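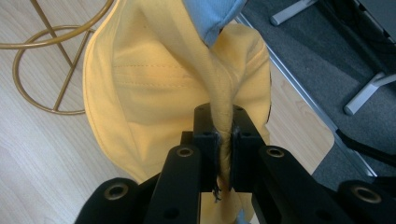
PRESS RELEASE - for immediate use

Wurness opens lettings desk in Ondham, 2 bedroom flats first on the list

Wurness, the lettings and flat management firm, has opened a desk in Ondham. Doors open now, phones on from 9am. First homes on the books are 30 flats at Brotthorpe, the former seed warehouse site by the canal, with viewings through July.

The flats are a mix of one and two bedroom. Most have two. All unfurnished apart from kitchen appliances, all with a bike space, none with a car space unless you ask and pay for it seperately. Ground floor flats have their own front doors on to the yard. Upper floors share two staircases and one lift.

Building work was carried out by Van Rooij, who also did the roof and the new windows on the canal side. Snagging is finished on the first two floors. Top floor still being painted, so viewings up there start a bit later in the month - please don't turn up expecting to see it before then.

Rents and what's in them

One bedroom flats start at £1,000 a month. Two bedroom flats are priced one by one, depending on floor and which side they face, and the full list is at the desk and on the Wurness website. Rent covers the service charge, cleaning of the stairs and yard, and buildings insurance. It does not cover council tax, gas, electric, water or broadband. Contents insurance is up to the tenant.

Tenancies at Brotthorpe will run with rent held for the first year. After that any change goes out in writing, with proper notice, and tenants can come in and talk it through.

Pets: yes in ground floor flats, by agreement. Cats considered on upper floors. Smoking: no, not on the staircases either.

How viewings work

Viewings are in person, one household at a time, and take half an hour. Book at the desk or by phone. No open days. Wurness has tried those at its other branches and people ended up queueing on the pavement to see a bathroom for two minutes, so it's booked slots only in Ondham.

Bring photo ID. Proof of income is not needed to look round, only if you want to apply. Applications are dealt with in the order they come in, complete ones first. An answer comes within 7 working days of a complete application, usually by email. If it's a no, the reason will be given.

Anyone who can't make daytime slots can ask for an early evening one, last one starts at 7pm. Step free access to the ground floor and the lift. The lift is a small one, so please mention a larger wheelchair or a pram when booking and staff will go through which flats suit.

For landlords

The desk will also take on homes from local landlords, single flats or whole houses. Wurness offers two services. Let only - advert, viewings, checks, paperwork, keys handed over. Or full management, which adds rent collection, repairs, inspections and the end of tenancy checkout. Fees are printed on one sheet, VAT included, and the same sheet goes to everybody.

Wurness is most keen to hear from owners of two bedroom flats within walking distance of the station, as this is what callers have been asking for. Studios and shared houses also taken on, but shared houses need the right licence in place before any advert goes up.

A spokesperson for Wurness said: "Ondham has had a lot of people looking and not much to show them. We've taken on Brotthorpe from day one and we'll be managing it from an office five minutes' walk away, which makes it a lot easier when somebody's boiler goes off. We'd sooner do a small number of buildings well. More to follow in the autumn, we hope."

Repairs for Brotthorpe tenants go through the same desk in office hours. Out of hours there is a separate number, printed inside the meter cupboard of every flat and in the welcome folder. It is for leaks, no heating, no power, and doors that wont lock. Lost keys are dealt with next morning, and there's a charge for replacements.

Notes to editors

Wurness lets and manages homes for private landlords and building owners. Brotthorpe is its first full building in Ondham.

Van Rooij was main contractor at Brotthorpe. Questions on the building work should go to Van Rooij direct please, not the lettings desk.

Floor plans and the rent list are available from the Wurness press office. Press visits by arrangement, ground floor and first floor only for now.

Ends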